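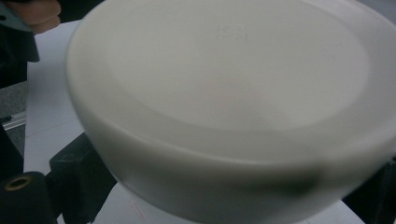 Why my depth filter was wrong, and what I did with it

For the last weeks I was working on the part of our software which nobody sees in the demos. It is the piece between the camera and the planner. It takes what the hand-held gripper recorded and decides which frames are good enough to learn a grasp from. We call it Sikder, after nothing in particular, and I am now the only person who changes it.

The old version had one simple rule. If the sharpness score of a frame is too low, throw the frame away. I wrote this rule myself in June and I was quite proud of it, because it made the training set smaller and the loss curve nicer. Then I looked at which frames were disappearing. Almost all of them were from the moments when the object is close to the camera and between the fingers. So I was throwing away the contact and keeping the approach.

With pale kitchen things it is the worst. A cream-colored bowl or lid that fills most of the view, over a white table, has very few edges even when it stays perfectly still. Add a little motion blur on the rim and the score goes to the floor. But a human who looks at the same frame understands it at once: there is a rim, there is a recessed circle inside it, there is a dark finger on the right side. The information is there. My score was measuring texture, and plastic does not have much texture.

I first tried to lower the threshold. This helped the bowls and let in a lot of garbage from the fast transfers, where everything is smeared. After two evenings of moving one number up and down I stopped.

The new version does three things differently. First, it looks at the fingers of the gripper separately. We know where they can be in the view, so I use a fixed mask and compute sharpness only outside of it. Before, a sharp black finger could save a bad frame. Second, it compares each frame with its neighbors and not with a global number. Third, it keeps a frame with a low score if the gripper width has been stable for 6 frames. Stable width usually means that something is held, and I want to see it.

I tested it on the recordings from Dorport, 222 episodes. The old filter lost the complete grasp phase in many of them, the new one in 6. I checked these by eye. In 3 the width signal had a gap, so this is a logging problem, and the others I still do not understand.

There is also the question of human hands. Sometimes fingers are in the view, near the object, and the segmentation model in Vamlow likes to join them with the object into one big mask. For the planner this is bad, because it gets a bowl with an ear. At the moment I only mark such frames with a flag and the planner ignores the mask – the image itself stays in the set. A better model would be a better answer, but Grorine, our labeling tool, does not have a separate class for hands yet. I opened a ticket.

Next I want to make the width window depend on the frame rate, as now it is written directly in the code. Then I will run the training again with the same seed and compare.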